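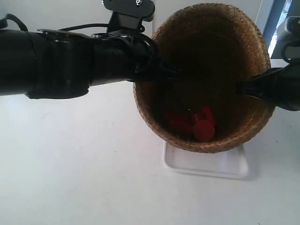 Sólveig Fogh wrote to ask whether a landholder who finds a dead or dying wild animal should move it off the track before reporting it. The answer is no, unless it is a hazard to traffic. The procedure below has been revised to say so plainly, and it replaces the sheet issued to Skallau properties in October.

# How to report a sick or dead wild animal

This guide applies to landholders, lessees and visitors within the Skallau and Urnunlow districts. It covers native mammals and birds. Livestock and domestic pets are handled by the district veterinary office under a separate form.

## Before you approach

Keep dogs and children away. Do not touch the animal with bare hands, even if it appears to have been struck by a vehicle. Several diseases of wildlife, distemper among them, can pass to dogs through saliva and other fluids.

If the animal is alive, stay at least 50 metres back and watch it quietly for a few minutes. Note any of the following:

- stumbling, circling or dragging of the hind legs
- discharge from the eyes or nose
- twitching of the jaw or face
- no reaction to noise or to people
- visible wounds, snares or wire

A healthy young animal resting alone is often waiting for its mother and should be left where it is.

## Record the location

1. Take a position reading from your phone or a hand-held unit. If you have neither, give the nearest gate number and the distance from it.
2. Write down the time you first saw the animal.
3. Note the nearest water, including troughs and dams, and whether stock have access to it.
4. Photograph the animal from two sides if this can be done without going closer.

Please do not post the location publicly. Reports from the Gristatard reserve last season drew onlookers before the field officer could get there, and tracks around the carcass were lost.

## Make the report

Telephone the duty desk first if the animal is alive or if more than one is affected. In all other cases the written form is enough. Complete sections 1 and 2 and leave section 3 blank; it is for the field officer. Give a number on which you can be reached that evening.

Quote code 44 for a suspected disease case. Reports without a code are placed in the general queue and may not be read until the next working day.

## If a carcass must be moved

Carcasses should be moved only from a public road and only by an adult. Wear waterproof gloves and use a long-handled shovel. Place the carcass on the verge, on the same side of the road, and mark the original spot with a stone or a peg. Do not bury or burn it. Wash the shovel with diluted bleach and bag the gloves.

## After the report

Samples are sent to the Vigfúsdóttir laboratory. Landholders are told the result by letter, and a fine of up to $2000 applies to anyone who removes skin, teeth or horn from a reported carcass.

Questions about this procedure may be sent to Jagadeesh Fernandes at the Urnunlow office. Forms are available at the front counter.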